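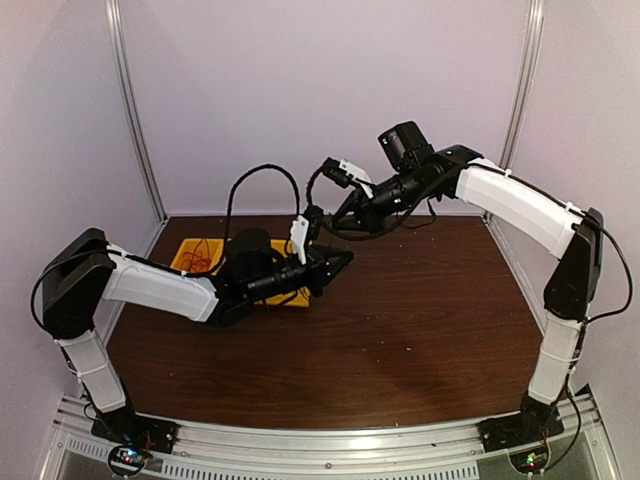
Apprendre un geste à deux bras par téléopération : ce que nous avons obtenu, ce que nous n'avons pas obtenu

Rapport de projet, deuxième année, module Cundley
12 commentaires | 4 partages

1. Le point de départ

Le sujet demandait de montrer à un poste à deux bras comment prendre un cordon dans un bac, le faire passer d'une pince à l'autre, puis le poser sur la table. Tout devait passer par la démonstration à distance. Le document de cadrage annonçait que « quelques démonstrations suffisent ». Nous avons voulu vérifier cette phrase et nous n'y croyons plus beaucoup.

2. Le poste

Les deux bras sont fixés sur un rail en aluminium, à l'avant du plateau, et se rejoignent au-dessus du milieu. Chaque poignet porte une caméra. Les deux ne sont pas du même modèle, celle de droite étant plus volumineuse. Le bac jaune reste au fond à gauche. Des parois mauve pâle ferment le poste sur trois côtés et sont censées stabiliser l'arrière-plan. L'effet de ces parois n'a jamais été mesuré, ni par nous ni par le groupe précédent.

La commande passe par Truder, le logiciel du laboratoire, qui recopie les mouvements de l'opérateur et enregistre les trajectoires.

3. Les démonstrations

Nous avons enregistré 1001 démonstrations en octobre. Après tri, il en restait 95 que nous jugions propres : prise franche, passage sans reprise, dépose dans la zone. Le tri a été fait à l'œil, par les opérateurs eux-mêmes. C'est une faiblesse sérieuse du protocole et nous aurions dû la corriger dès la première semaine.

Le passage d'une pince à l'autre concentre presque tous les rejets. L'opérateur n'a aucun retour d'effort. Il ferme la seconde pince, attend, ouvre la première, et découvre alors si le cordon tient. Le câble du poignet droit, qui pend entre les deux pinces, masque parfois la prise dans la vue fixe.

4. Résultats

Le modèle Watkins, entraîné sur les démonstrations retenues, réussit la prise dans le bac assez régulièrement. Pour la séquence complète, il y parvient une fois sur 10. Avec l'ensemble des enregistrements, rejets compris, le score ne change pas, ce qui fait douter de l'utilité de notre tri. Nous avons aussi essayé le prétraitement Fillness, qui lisse les trajectoires : les courbes sont plus jolies, les échecs identiques.

L'entraînement a pris plus de 2895 minutes de calcul, essais ratés inclus.

5. Réserves

Un seul type de cordon, un seul emplacement de bac, un éclairage constant. Rien dans ces chiffres ne permet de parler de généralisation, même si le mot figure dans l'intitulé du module. Il faudrait reprendre le tri en aveugle et déplacer le bac entre les séries avant d'ajouter des démonstrations.

Ce site utilise des cookies pour mesurer son audience. Accepter | Refuser

Contact | Mentions légales | Haut de page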